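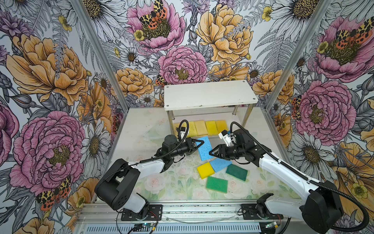 Wallpaper seams opening up after a few weeks, can I save it?

I papered the back bedroom in April with a big floral print, the kind with peonies all over it. It's a paste-the-paper type from Rivton, bought as 3 rolls from the same batch. The room faces north and has one radiator under the window. The walls are old plaster with several coats of flat paint on top. I washed them down, filled the cracks, and let everything dry overnight before I started.

It looked fine for weeks. Now the seams on the outside wall are lifting along the edges, mostly from the baseboard up to waist height. The gaps are thin but the paint underneath is pale and the print is busy, so I see it every time I walk in. The two inside walls are holding well.

I did not use any size or primer. The label said it was optional on painted walls. I would like to avoid stripping the whole wall if I can, and I only have part of one roll left. Has anyone fixed this without starting over?

Posted by fedeck_house
19/11/2021

hallway929
You can fix lifted seams if the paper itself hasn't shrunk. Press an edge down with your finger. If it meets the next strip, you only need adhesive. If there is still a gap with both edges flat, the paper has shrunk and glue won't close it.

For lifted edges:
Buy a small tube of seam adhesive. Regular paste is too weak for this.
Ease the edge back only as far as it wants to go. Brush out any dust or dried paste.
Put a thin line of adhesive on the wall with an artist's brush and leave it for as long as the tube says.
Press the edge down with a seam roller, lightly. Pushing hard squeezes the glue out and leaves a shiny line on a matte paper.
Wipe with a damp sponge right away, then a dry cloth.

Do one seam and wait 2 days before you do the rest. Keep the radiator low during that time.

For true gaps, color the wall in the gap. I use a watercolor pencil close to the background color of the print, with the tip slightly damp. Try it on a scrap first. On a pattern that busy you won't find it again from the doorway.

Next time, prime. Flat paint pulls the water out of the paste before it can grab, and an outside wall makes it worse.

claststead_diy
Check for damp before you glue anything. You said it's low down on an outside wall. Tape a square of kitchen foil over the paper with all four edges sealed and leave it overnight. Water on the room side is condensation. If the back of the foil is wet, it's coming through the wall and no adhesive will hold for long. Mine was a blocked gutter. Took me 3 tries at the seams before I went outside and looked.

Also hang on to that part roll. You may want it for a patch.

mossy_porch
Had the same thing in my dining room. I put a bookcase in front of it.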